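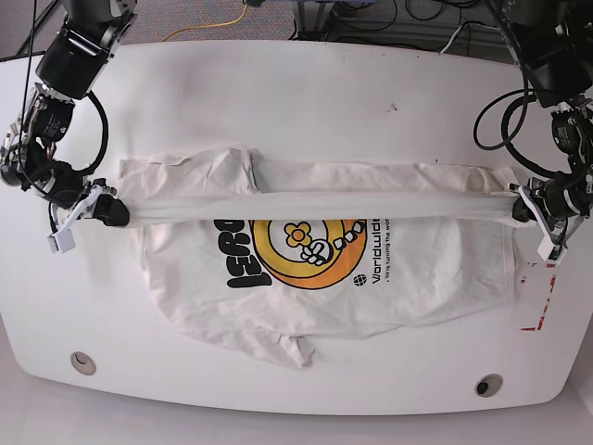 Cable snags: the fault that looks like a broken arm

I love a laundry-folding setup, but mine gave me a proper fright in March. Halfway through a T-shirt the left arm stopped dead, let go, then jerked sideways hard enough to rap my knuckles. I was sure a motor had gone!

It was the cable. The loop had crept under the forearm, and each reach tugged the plug a little further out. Murray Faulkner at Clusetti spotted it in five minutes (I'd spent two evenings swapping parts, so I owe him a cake).

What I do now:

Move each arm by hand through its full reach with the power off, and watch the cable all the way. It should never go tight, and it should never slide under a joint.

Keep the loop wide. A tight one looks tidier but works the plug loose much faster.

Tug each plug gently before switching on. Mine had over 800 folds on it and felt like a wobbly tooth.

If an arm stops mid-pull, hit the stop button and leave the shirt alone. Stretched cotton springs back when a gripper opens, and the other arm may still be trying to pull. Cut the power at the wall, then free the cloth.

Lower the pulling force for thin shirts. I've dropped mine twice and the folds are just as crisp, which delighted me.

Danuta Krawczyk wrote in to say she ties a scrap of bright wool where the cable leaves the wrist, so any creeping shows at once. Brilliant, and I've pinched it.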